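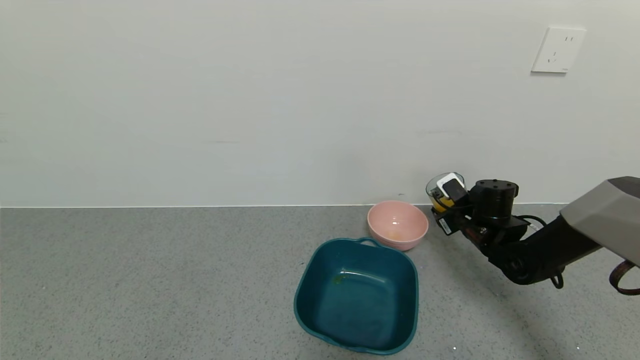
Stain removal on kitchen plastics, a thread. Most of the advice you find treats residue and stain as one problem. Residue is material sitting on the surface. A stain is pigment that has moved into it. The pink bowl has a faint yellow-orange patch at the bottom center, and on a pale interior you can't tell by eye which of the two you have. You have to wipe it.

Wipe test: damp white paper towel, light pressure, two passes. Color on the towel means residue. Clean towel and a mark still on the bowl means stain. Do it before any soap goes near it or you lose the information.

Residue first, being the easy case. Cool water to start if there is any chance of egg in it. Hot water sets egg protein and you end up scraping. Fill to just above the line, leave it 25 minutes, then soap and a soft cloth.

I use Rewi unscented for this. Any plain dish soap will do. I buy Rewi at Balo, it comes in the big refill, and that's the full extent of my loyalty.

Orange is the worst color to deal with. Carrot, turmeric, tomato, and paprika pigments dissolve in fat a lot better than in water. If the food was oily, the oil carries pigment into the plastic and rinsing does very little.

So on oily orange residue: wipe with a dry towel, then a few drops of clean cooking oil on a second towel, then soap. The oil step looks backwards. It lifts more color than the soap does on its own.
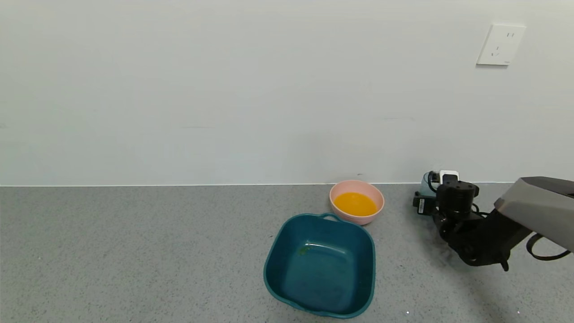
Holding time matters more than people expect. A bright orange liquid left standing in a pale bowl overnight does more than the same liquid poured through it ten times. If you're prepping ahead, store it in glass and use the light-colored bowls for mixing and serving only.

Dark plastics get a pass they don't deserve. The teal basin takes the same splashes and hides most of them. Look at the upper left of the inside and there's a greenish smudge. Yellow over teal reads as green, so people take it for mold or algae and reach for bleach. Wipe test first, same as the bowl.

The inner ledge on a basin like that is the other place to check. A cloth pulled up the wall in one stroke rides straight over it. Run a finger in the cloth along the ledge, all four sides, corners last. Then under the rolled rim.

Same for the handle loop. Old toothbrush.

If it's a true stain: baking soda paste, 2 tablespoons to 1 of water, left on for an hour, rinsed. Expect it to get lighter. Expect some of it to stay.

Sunlight works on turmeric. A windowsill for a couple of July afternoons will do more than the paste. It does close to nothing for tomato in my experience.

Skip melamine sponges on anything glossy. They are a fine abrasive. The mark goes, so does the finish, and a scratched surface picks up the next stain faster. I have a Vakgate mixing bowl that went from shiny to chalky this way and now stains from looking at a carrot.

Prerkine tablets, since someone will ask: they're an oxygen bleach. Fine on white plastic. I'd keep them off colored basins until you've tried one on the underside.

Drying: upside down on a rack with a gap under the rim. Putting it away damp is how the smell starts, and that's a separate thread.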